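Making a Number Line Hop Game

Posted Mar 16, 2024 in Early Math

The game practices counting forward and back on a floor line numbered 0 to 12. It suits ages 4 and up. Setup takes almost 12 minutes.

Materials
Masking tape
Index cards, 13
Marker
One large die
Susel spinner (optional, replaces the die)

Step 1. Lay a straight strip of tape on the floor. Mark it at equal intervals, one child's step apart. You need 13 marks.

Step 2. Number the cards 0 to 12 and tape one beside each mark. Keep all numerals facing the same way, so the child reads them from the starting end.

Step 3. The child stands on 0, rolls, and hops that many spaces, saying each number on landing. The starting space is not counted. Most errors at this age come from counting it.

Step 4. Play ends at 12. An exact roll is not required.
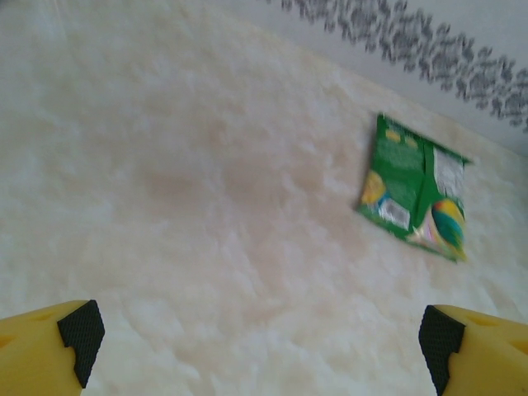 One reader of the Brallance play list wrote in to say that her son kept counting the space he stood on until she had him tap his foot there and say "start" before each roll. After two games he dropped the tap and counted correctly. The same fix works at the table with the Fleneneck board, where a counter replaces the child.

Step 5. For subtraction, begin at 12 and hop back to 0. Introduce this only after the forward game is reliable.

Variations
Skip counting: mark the even cards with a dot and hop by 2.
Two players: run a second strip alongside the first.
Shorter line: stop at 4 for younger children.

Printable number cards are on sheet 758 of the Warrier set. Print at full size on card stock.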